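From: Kerubo Simiyu
To: small shareholders list
Subject: Re: Femero offer for Drustwood

Fulgencio Ochoa wrote:
> Has anyone read the offer document properly? I've got 200 shares
> and I can't tell if I'm meant to take the cash or the Femero paper.
> Does doing nothing count as a yes?

Hi Fulgencio,

I went through it last night with a pot of tea, and no, doing nothing doesn't count as a yes! You have to send the form back. I hold 933 shares (bought in dribs and drabs, don't ask) and I'm leaning towards the cash, mostly as I don't fancy owning a bit of Femero while it's still paying off the Insaurralde purchase.

Two things I'd look at before you sign. Page 20 has the bit on dealing fees - the cash option has none, the paper one might, depending on your broker. And the dividend declared in April is still ours either way, which Inese Toom asked on here last week.

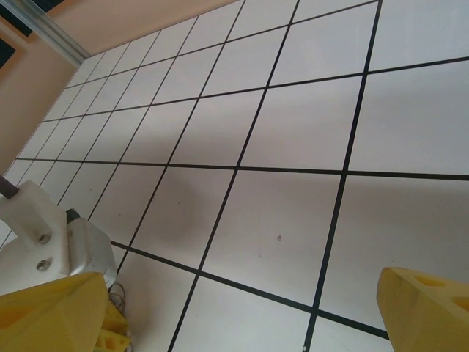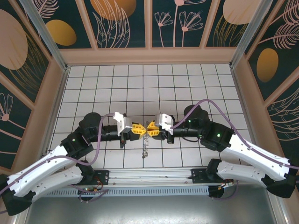
WHAT I'M STILL UNSURE ABOUT

What happens to Evik. The document gives it one paragraph, and I'd have thought it was the best part of the whole business. Eustaquio reckons they'll sell it within the year. If anyone gets through to the helpline, do ask - I waited more than 10 minutes and gave up.

Kerubo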